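## Laundry recordings: where we are

*April 16, 2018*

The folding work moved out of the Storkcombe office in March and into people's homes. Until then every recording had been made on the same white table, under the same strip light, and the model had learnt that table very well. Put a jumper on a bed and it had no idea where to start.

We now have 717 usable recordings of clothes being picked up, straightened and folded. Each one is a person doing the job with a pair of hand-held grippers, one for each hand, from the first pinch to the finished fold. The learning system gets the video and the opening and closing of the fingers. It doesn't get any notes on what the person was thinking, so whatever we want it to pick up has to be there in the movement.

Beds have been harder than we expected. The surface gives when you press on it, and a duvet is soft enough to get pinched along with the garment. Mateja Jurić went through the first batch from the Hidedero flats and threw out a good many where the fingers had taken hold of both layers. She has asked everyone to come in at a lower angle and to close the fingers slowly. The second batch was much better.
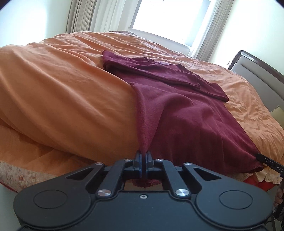

*Both grippers on a maroon knitted top, one at the hem. Daylight from the window, orange duvet left as it was.*

Please don't make the bed first. Several of you have been smoothing the covers flat before starting, and it's kind of you, but we need the lumps. The same goes for curtains and lamps. Leave them however they are on the day, and record at different times if you can. We have plenty of bright mornings and very few evenings.

Knitwear is still the weak spot. Shirts and tea towels hold a crease and go more or less where you put them. A jumper stretches, and the sleeves end up underneath. When that happens, carry on and sort it out with the grippers as you would with your hands. We used to ask people to stop and start again, which left us with almost no examples of a fold being rescued — and those are the ones the system most needs. A recording with a fumble in the middle is fine. One where you put a gripper down and use your fingers is not, so mark it as spoilt and do another.

Veronika Bozsik has rewritten the instruction sheet to match. It's down to four pages and the section on cables is new. In short, let them hang behind your wrist and check they aren't lying across the garment before you begin.

Each household is asked for five garments per session, at least two of them knitted. Dark colours are welcome, as most of what we have so far is pale. The McAlister house starts next, then Doten once the second pair of grippers is back from repair. If your fingers have started to close unevenly, tell Veronika before your next session and she'll swap the set.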